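Archive > Working Papers > Materials and Reuse > Section 4

4.2 Sorting losses in small-office equipment returns

The return records from the Nestwood and Dirbridge depots cover 426 desktop computers, of which 130 arrived without a usable inventory sheet. Units without a sheet were weighed whole and entered under a single category, so the share of memory and processors in that group cannot be recovered from the depot ledger. We followed Khamphan's procedure and assigned these units the median part mix of the documented group. The assignment was made once, in June, and was not revised when later sheets came in. 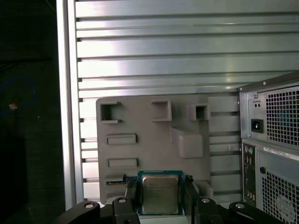
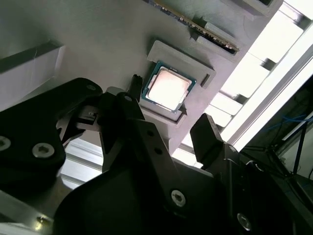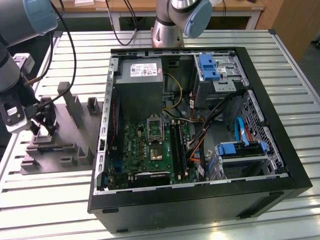 Figure 2. Ribbed metal panel with gray fixture plate (top); desktop processor in a gray cradle, with a memory module above it (middle); open desktop tower lying on its side, CPU socket empty (bottom).

Part-level sorting changes the resale estimate more than it changes the recovered mass. Processors and memory modules weigh little next to the chassis and power supply, and a ledger kept by weight gives them almost no influence on the total. At Dirbridge, where the ledger is kept by weight only, two adjacent quarters with nearly equal tonnage differed widely in resale income. The Hao depot records both weight and part count, but its sheets use an older category list that merges memory with expansion cards. We split the merged entries using the Nestwood proportions. Sites that returned over 1,000 items of all kinds were treated separately in Section 4.3.

Related papers
Montri Khamphan, Median assignment for incomplete depot records
Collection intervals and storage cost at the Gondura depot
Category lists in equipment ledgers: a comparison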